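Grorkuleo: simulated gripper trials on a benchtop lab cell

README, last touched 09/02/2023

Welcome, and thank you for taking the time to read this before opening the folders. Grorkuleo is a modest set of simulated episodes we put together while trying to decide which of two finger designs we wanted on the arm of our lab automation cell. We kept the runs because Jihad Awwad thought other people choosing fingers might get some use out of them, and after a summer of passing files back and forth by hand it seemed kinder to everybody to write things down properly.

What is in the set

There are 2,096 episodes, all of them rendered in simulation. No real hardware was recorded for this release, so please don't read the numbers as a promise about how a physical gripper will behave on your bench. Each episode is one attempt at one task, with the joint positions, the commanded finger opening, the camera views and a short result record. Episodes where the arm missed, stalled or dropped its item are kept in, and they are marked as such in the result record. We would ask you not to filter them out before you have had a look, as the misses are where the two finger designs really part company.

The tasks are all small carrying jobs of the sort a person in a lab does without thinking: pick up a plate from one station, take it across, set it down at another, let go and back away. There are 19 task variants, and they differ mainly in where the plate starts, where it ends and how much room the fingers have on the way in.

The two finger designs

Tremier fingers are the ones with the open triangular shape. They are light, they leave a good deal of daylight between the arms of the finger, and the blunt tips are easy to line up from the wrist view. Agnes Gillies has been fond of them from the start, and I have to admit she wore me down.

Tratosero fingers are solid, straight and a little shorter. They are the safer choice when the wrist has to come in at an awkward angle, and they forgive a sloppy approach better than the Tremier pair does. On the other hand they hide a good deal from the wrist camera, and the policies we trained on wrist images alone had a much harder time with them.

Both pairs were run on the same simulated arm with the same controller, which we call Tse in the config files. Tse is a plain position controller with a speed limit and a soft stop on the fingers. There is nothing clever in it, and we kept it that way on purpose so that any difference you find comes from the fingers.

Camera views

Every episode has a wrist view and a room view. The wrist view rides along with the gripper, so you will always have the fingers in it, and some of the gripper body too. The room view takes in the bench and the equipment on it - handy for working out what the arm was up to when a wrist clip leaves you puzzled. 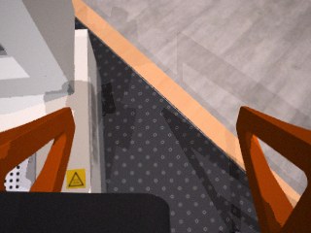
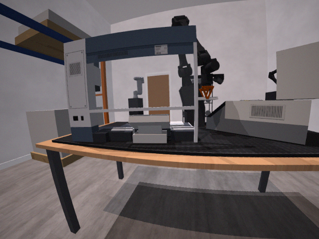 Wrist view first, room view second. Tremier fingers.

Grorkuleo Data Notes, Issue 2

A few words on using the views together. The wrist view is the better one for judging the last bit of an approach, when the gap between the fingers matters most. It is poor at telling you where you are in the cell, especially when a large piece of equipment fills one side. The room view has the opposite trouble: you can see the liquid handler and the arm behind it very nicely, but the fingers are small and it is hard to judge a gap from so far away. We had our best results when a model was given both, and our second best with the wrist view and the joint positions.

Lighting and shadows

Please pay some attention to the shadows. The fingers can throw long, angular ones across the mat, and an early detector of ours was perfectly happy to treat a finger shadow as a third finger. We thought about softening the lights and decided against it, as a real lab is seldom so kind. If you would like to soften them yourself, the light settings are in the scene file, and Jihad has left comments beside each one.

How the episodes were made

Most were driven by a scripted planner with a small random offset added to the starting pose. The rest were driven by hand with a game controller, mostly by Agnes, whose episodes are slower and a good deal smoother than mine. The driver field tells you which is which. If you are training by imitation, it is worth trying the hand-driven ones separately before you mix them in.

We suggest holding out whole task variants for testing. Splitting by episode gives prettier scores, but the starting poses within a variant are close cousins and the scores will flatter you.

Known problems

The finger opening is logged 20 milliseconds behind the joint positions. You can shift it back yourself, or use the aligned copy in the extras folder.

Contact forces on the Tratosero fingers are noisy at the moment of release. I would leave them alone for anything serious.

A few of the hand-driven episodes begin with a long wait before the arm moves. That is generally me, looking for the right button.

Questions and corrections

Please send either one to Jihad or Agnes through the project page, with the episode name and the finger design, and say whether you were looking at the wrist or the room view. We plan to go through the reports at the end of September - fixes to the logs will be posted as a separate patch, so the original files will stay as they are.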